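Isstead 갤러리: 손목에서 본 빨래 작업

마지막 업데이트: 8월

이 페이지는 우리 연구의 작업 현장을 보여 주는 갤러리입니다. 논문에는 그래프가 많고 현장 모습은 적습니다. 그래서 현장 쪽 이야기를 여기에 따로 모았습니다.
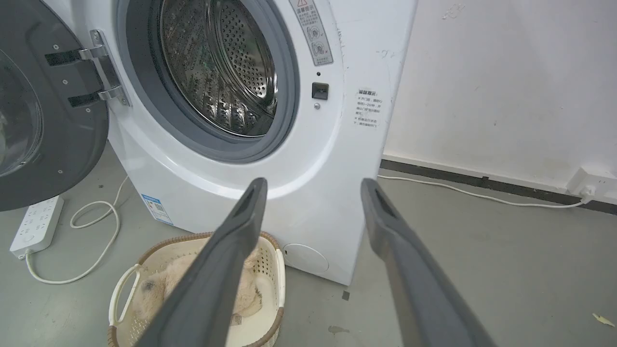 우리가 알고 싶었던 것은 간단한 질문입니다. 손목 카메라 한 대의 영상만으로 로봇이 빨래를 세탁기에 넣는 일을 배울 수 있을까요? 외부 카메라를 쓰면 문제가 쉬워집니다. 하지만 집마다 카메라를 설치하고 위치를 다시 맞추는 일은 사용자에게 큰 부담입니다. 우리는 그 부담을 없애고 싶었습니다.

프로젝트의 이름은 Isstead입니다. 학습에 쓰는 프로그램은 Zitero, 시연을 정리하고 검사하는 도구는 Bikex라고 부릅니다. 비교를 위한 이전 방법은 Brennan입니다. 아래의 글에서는 이 네 이름을 설명 없이 사용하겠습니다.

저는 한국어로 글을 쓰는 것이 아직 조심스럽습니다. 이상한 표현이 있으면 메일로 알려 주시기 바랍니다. 지난번에 "드럼"과 "세탁조"를 섞어서 쓴 것을 지적해 주신 분께 감사드립니다. 이번에는 "드럼"으로 통일했습니다.

작업의 정의

한 번의 작업은 문이 열린 드럼 세탁기 앞에서 시작합니다. 로봇은 바구니 안의 천을 집고, 위로 들고, 드럼 안에 놓습니다. 그 다음에 손을 완전히 밖으로 뺍니다. 문을 닫는 동작은 이번 연구에 포함하지 않았습니다.

성공의 기준은 두 가지입니다. 천 전체가 드럼 안에 있어야 하고, 손이 문의 고무 패킹을 당기지 않아야 합니다. 천의 한 부분이 입구 밖으로 나와 있으면 실패로 기록합니다. 처음에는 이런 경우를 "부분 성공"이라고 적었습니다. 그런데 평가하는 사람마다 판단이 달라서 이 항목을 삭제했습니다.

바구니는 세탁기 아래쪽 바닥에 둡니다. 위치를 테이프로 표시하는 방법도 생각했지만, 표시가 있으면 정책이 천이 아니라 표시를 보고 움직일 위험이 있습니다. 그래서 시연을 시작할 때마다 바구니를 조금씩 옮기기로 했습니다. 회전도 허용했습니다.

손목에서 보이는 것

위의 영상에서 두 손가락은 화면 아래에서 올라와 있고, 왼쪽 손가락이 바구니의 일부를 가립니다. 이 가림이 우리 연구의 중심 문제입니다. 로봇이 바구니에 접근할수록 천은 더 잘 보여야 하는데, 손가락도 같은 자리에 있습니다.

Brennan에서는 손가락 영역을 검은색으로 지우고 학습했습니다. 생각은 좋았습니다. 손가락의 모양이 바뀌어도 정책이 영향을 받지 않을 것이라고 기대했습니다. 결과를 보니 정책은 천을 잡기 직전에 자주 멈추었습니다. 손가락 사이의 거리를 영상에서 읽을 수 없었던 것이 이유라고 우리는 생각합니다.

Zitero는 손가락을 지우지 않습니다. 그 대신 가려진 부분을 바로 전의 장면들에서 기억합니다. 접근을 시작할 때 바구니 전체가 보였다면, 그 정보가 나중에도 남아 있습니다. 기억의 길이는 장면 14개입니다. 더 길게 하면 바구니를 옮겼을 때 옛날 위치로 가는 일이 생겼고, 더 짧게 하면 가려진 쪽의 천을 잊어버렸습니다.

열린 문

문은 연구를 시작하기 전에 우리가 과소평가한 물체입니다. 열린 문은 손목 카메라의 시야에 크게 들어오고, 유리는 곡면이며 색이 있습니다. 드럼의 금속은 빛을 반사합니다. 조명이 바뀌면 같은 드럼이 다른 물체처럼 보일 수 있습니다.

학습 자료에 오전의 시연과 저녁의 시연을 모두 넣은 다음에 이 문제가 많이 줄었습니다. 밝기를 인공적으로 바꾸는 방법도 시험했습니다. 도움이 되었지만 충분하지는 않았습니다. 금속의 반사는 화면 전체의 밝기와 다르게 움직입니다. 드럼의 한 부분만 아주 밝아지고 나머지는 그대로인 경우를 우리 프로그램은 잘 만들지 못했습니다.

문의 각도도 중요합니다. 활짝 열린 경우만 배운 정책은 문이 조금 닫혀 있을 때 손등 쪽이 문에 닿았습니다. 시연의 절반에서 문의 각도를 다르게 한 것은 이 때문입니다.

시연의 수집

수집한 시연은 모두 1000개입니다. 그중 500개는 문을 활짝 열고 수집했고, 나머지 500개에서는 문의 각도를 바꾸었습니다. 천의 종류는 수건, 셔츠, 양말, 털이 있는 부드러운 옷 등입니다.

털이 있는 천은 특별히 어려웠습니다. 겉에서 보면 부피가 크지만 손가락이 닿으면 쉽게 눌립니다. 카메라로는 실제로 잡을 수 있는 높이를 알기 어렵습니다. 사람은 손가락의 느낌으로 이것을 해결합니다. 우리 로봇은 손가락의 닫힘 정도만 측정합니다.

시연을 하는 사람에게 준 지시는 짧습니다. 천천히 하십시오. 천을 한 번 놓쳤을 때는 멈추지 말고 다시 집으십시오. 바구니를 발로 움직이지 마십시오.

두 번째 지시는 나중에 추가한 것입니다. 초기의 시연은 너무 깨끗했습니다. 실패한 것을 모두 버리고 좋은 시연만 남겼더니, 정책은 천을 놓친 다음에 무엇을 해야 하는지 몰랐습니다. 빈 손으로 드럼까지 가서 아무것도 없는 손을 열고 돌아왔습니다. 다시 집는 동작이 들어간 시연을 추가한 뒤에는 이런 행동이 드물어졌습니다.

Bikex로 하는 검사

모든 시연은 학습 전에 Bikex를 통과합니다. Bikex는 세 가지를 봅니다. 영상과 관절 기록의 시간이 맞는지, 중간에 빠진 장면이 있는지, 손가락의 열림 값이 영상과 일치하는지입니다.

시간의 차이는 눈으로 보면 찾기 어렵습니다. 우리는 장면 5개만큼 늦은 영상으로 한 달 동안 학습한 일이 있습니다. 정책은 동작했습니다. 다만 언제나 조금 일찍 손을 닫았습니다. 우리는 모델의 구조를 여러 번 바꾸었고, 원인이 기록 장치의 설정이라는 것을 늦게 알았습니다. 부끄러운 이야기이지만 다른 연구실에 도움이 될 것 같아서 적습니다.

검사에서 떨어진 시연은 삭제하지 않고 별도의 폴더에 보관합니다. 폴더의 이름에는 떨어진 이유를 적습니다.

배경에 있는 물건들

바닥의 전선, 멀티탭, 벽의 콘센트는 작업과 관계가 없습니다. 우리는 이런 것을 일부러 치우지 않기로 정했습니다. 보통의 집에서 세탁기 주변이 깨끗하게 비어 있는 경우는 많지 않습니다.

배경을 모두 정리한 방에서 배운 정책과 그대로 둔 방에서 배운 정책을 비교했습니다. 배운 방과 같은 방에서 시험하면 차이가 작았습니다. 다른 방으로 옮기면 정리된 방의 정책이 더 자주 실패했습니다. 가장 많은 실패는 손이 바닥의 밝은 물건 쪽으로 가는 것이었습니다. 흰 케이블을 양말로 판단한 것인지 우리는 확실하게 말할 수 없습니다. 정책의 내부를 보아도 분명한 답이 나오지 않았습니다.

세탁기 앞면의 글자와 스티커도 그대로 두었습니다. 정책이 스티커를 위치의 기준으로 사용하는지 궁금해서, 종이로 가리고 몇 번 시험했습니다. 동작에 눈에 띄는 변화는 없었습니다. 시험의 수가 적어서 논문에는 넣지 않았습니다.

결과

Zitero는 Brennan보다 천을 더 자주 끝까지 넣었습니다. 차이가 제일 큰 것은 바구니의 한쪽이 손가락에 가려진 경우입니다. 바구니가 전부 보이는 경우에는 두 방법이 비슷합니다. 이것은 우리가 예상한 결과와 같습니다.

예상과 달랐던 것은 속도입니다. 기억을 사용하는 정책이 더 느릴 것이라고 생각했지만, 한 번의 작업에 걸리는 시간은 오히려 짧아졌습니다. 멈추고 망설이는 구간이 줄었기 때문으로 보입니다.

시연의 수에 대한 실험도 했습니다. 500개로 배운 Zitero는 문이 활짝 열린 경우에 1000개로 배운 것과 거의 같은 결과를 냈습니다. 문의 각도가 다르면 1000개 쪽이 분명히 좋았습니다. 같은 조건의 시연을 계속 추가하는 것보다 조건을 바꾸는 것이 중요하다고 우리는 해석합니다. 다만 한 종류의 작업에서 얻은 결과이므로 넓게 말하는 것은 피하고 싶습니다.

자주 보는 실패

천이 바구니의 가장자리에 걸립니다. 로봇은 힘을 측정하지 않으므로 계속 올라가고, 바구니가 함께 들립니다. 현재는 손이 일정한 높이에 도달하기 전에 옆으로 움직이지 못하게 제한하고 있습니다. 좋은 해결은 아닙니다.

천의 끝이 입구에 남습니다. 긴 소매가 있는 옷에서 자주 생깁니다. 사람은 손으로 한 번 더 밀어 넣습니다. 시연에도 이 동작이 있지만 정책은 가끔만 따라 합니다.

손이 너무 일찍 열립니다. 드럼의 안쪽은 깊이를 알기 어렵습니다. 작은 구멍의 줄이 반복되는 표면에서는 손이 앞으로 움직여도 영상의 변화가 작게 느껴질 수 있습니다. 우리는 관절 위치를 입력에 추가하여 이 실패를 줄였습니다.

천 두 장이 같이 올라옵니다. 우리의 기준에서는 실패가 아닙니다. 두 장이 모두 드럼에 들어가면 성공으로 기록합니다.

같은 실험을 하려는 분께

카메라는 손가락의 끝이 언제나 보이는 각도로 고정하십시오. 끝이 화면 밖으로 나가면 Zitero의 기억도 큰 도움이 되지 않습니다. 고정 나사는 매일 아침 확인하는 것이 좋습니다. 각도가 조금 바뀌어도 영상으로는 잘 느껴지지 않습니다.

세탁기의 전원은 시연 중에 꺼 두십시오. 그리고 케이블은 로봇의 바퀴나 받침대가 지나가지 않는 곳에 두십시오. 배경에 보이는 것은 괜찮지만, 밟으면 위험합니다.

Bikex의 검사 항목과 설정 파일은 요청하시면 보내 드립니다. 시연 자료의 공개는 준비 중입니다. 다음에는 문을 닫는 동작과, 세탁이 끝난 천을 꺼내는 동작을 시험할 계획입니다. 꺼내는 쪽이 훨씬 어려울 것으로 예상합니다. 무거운 천이 드럼의 벽에 붙어 있으면 바구니에서 집을 때와는 다른 방법이 필요합니다.

이 사이트는 방문 통계를 위해 쿠키를 사용합니다. 계속 이용하시면 쿠키 사용에 동의하는 것으로 봅니다.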